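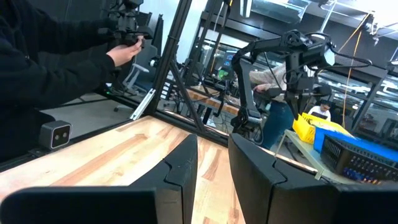 A person in a black hooded sweatshirt at a light wooden tabletop.

Skutside Council Speeches

Transcripts of 280 floor speeches from the Skutside town council, split by speaker and by motion. Budget debates make up 121 of them. Each file holds one speech of up to 2,000 words, with the vote result in the last line.

Party labels follow the October ballot. Seven speeches have no label; the speakers ran as independents.

Send corrections to Sølve Lunde. Last updated 21 May 2021.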